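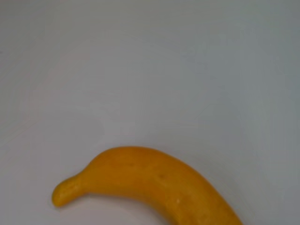

2 min read

Quick one before the bus. Squash week. Crookneck, yellow, on the bare white table, neck pointing left — and I've got to teach the arm to pick it up by the fat end.

Doing it by remote for now. Hand controller, wrist view on the monitor, go down slow, close, lift, put it in the crate. Then again. Target is 400 demos by end of January, I'm at 20. Tierney wants 8 different starting angles, fine, but the neck throws my aim every time. I go for the middle and the middle isn't where the weight is.

Tried guiding the arm by hand too. Smoother paths, but my sleeve kept getting in the shot so those are binned. Maybe short sleeves. Its freezing in there.

Things to fix — gripper opens too wide on the aproach, and I rush the last bit. Malachy says the rushing gets learned as well. Great.

More tomorrow if the controller charges.

Print this post | E-mail this post

Comments

Fergal Ó Gríofa: Grab it closer to the bend? Worked for me with gourds.

Malachy Noonan: Slow down on the descent. I'll keep saying it.

anport_dave: do you keep the failed ones or delete

Recent posts
Zolunero controller, first week
2,000 pears later
Why I gave up on the foam fingers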